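How to budget for a table-setting robot cell

Published 11 Dec 2018

Most first budgets for a tray-laying cell cover the arm and leave out the items it handles. The steps follow the order we used when costing the Okemex cell at our Ruawai site.

Before you start

Write down one finished tray, piece by piece. Agree it with the kitchen and do not change it until the quotes are in.

1. Price the arm and gripper together

Ask for one figure that includes the gripper, mounting plate, cables and controller. Suppliers quote these separately if allowed to. Our gripper fingers came to 1638 on their own line. Order 2 spare sets; delivery from Zavenness took 32 days.

2. Price the table

A plain white top with a ruled grid is enough for setting out bins. Allow for redrawing the lines, as they smudge. Put the backdrop on the same order.

3. Price the containers

Budget one open container for each type of small item, plus a larger bin for bowls and dishes. Check the wall height against the gripper's reach before buying. Spoons and chopsticks can go in unsorted, but allow extra set-up hours for picking from a pile.

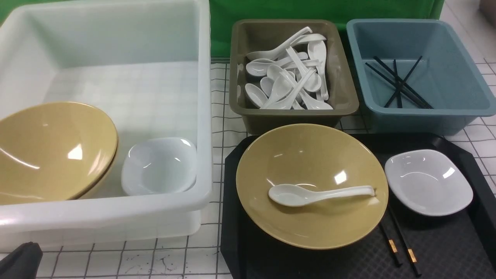

4. Price the tableware

Buy the exact pieces that will be used in service. Glossy bowls throw back bright spots from overhead lamps, so either buy diffusers now or hold money back for them. Add breakages at 5 per cent of the ceramic order.

5. Set aside staff time

Someone has to refill the containers and reset the tray between runs. Enter this as hours per week. The Mosen planning sheet has a row for it under "Running costs".

6. Send out for quotes

Attach the tray list, the container sizes and a dimensioned sketch of the table. Ask each supplier to state what is excluded.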